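Subject: Re: [home-automation] Can they tidy up yet?
Date: 05/04/2024

> I keep reading that we'll all have a robot doing the housework soon.
> Is anyone on the list any closer to it? I'd settle for one
> that puts the board games away.

Closer, yes, but don't throw out your toy box just yet! I've been playing with the Partington tabletop set in simulation since February (the real arm is well beyond my pocket money) and clearing up small bits is exactly what I've been trying. Dice are my favourite, tiny and easy to knock about.

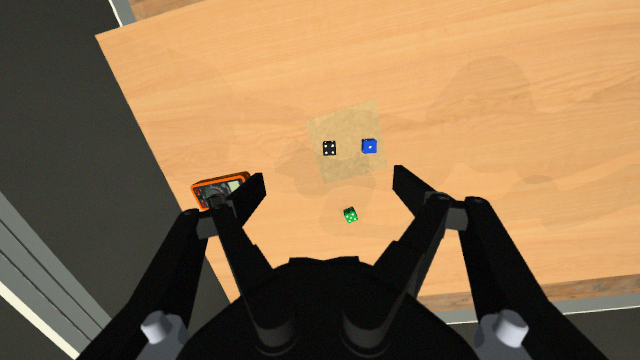
Wrist view, with the green die between the open fingers and the other two on the mat.

My last batch was 162 tries at picking up one die and setting it down on the mat, and it managed 70. Not great, I know, but in February I was getting 11 on a good night, so I'm rather pleased. A person would do the lot while waiting for the kettle.
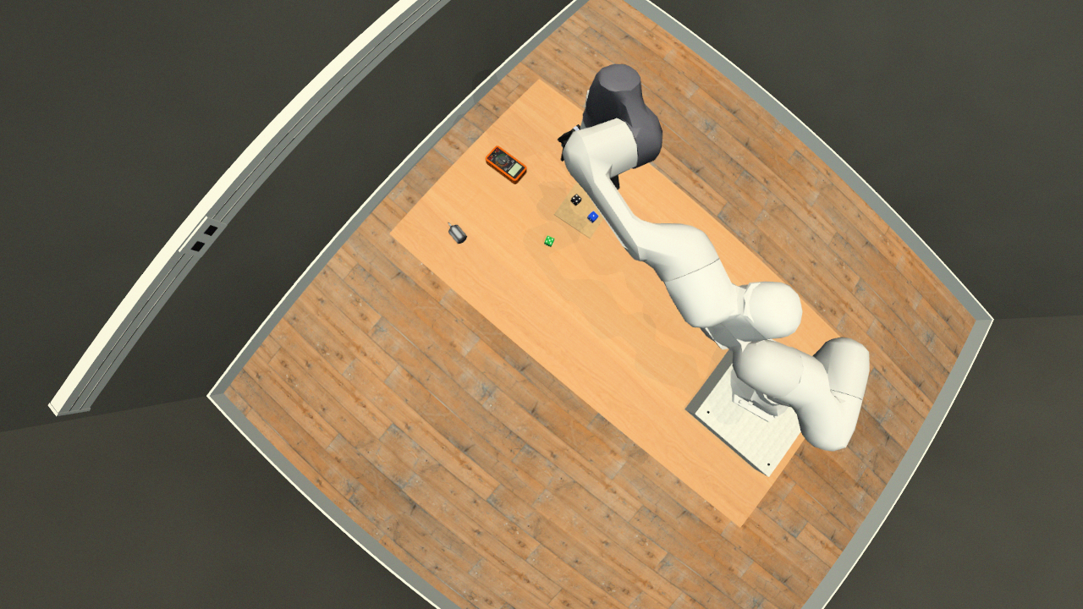
Same table from high up, dice by the forearm and the multimeter off towards the far end.

The overhead view is handy for planning, but the arm does get in its own way, so I use both. I've not let it try the multimeter yet (awkward shape, that). Has anybody here run the Ternura grasp planner on longer objects? I'd love to swap settings before I set off another 2000 runs.

> And would you trust it with the washing up?

Mugs, maybe. Not my good glasses!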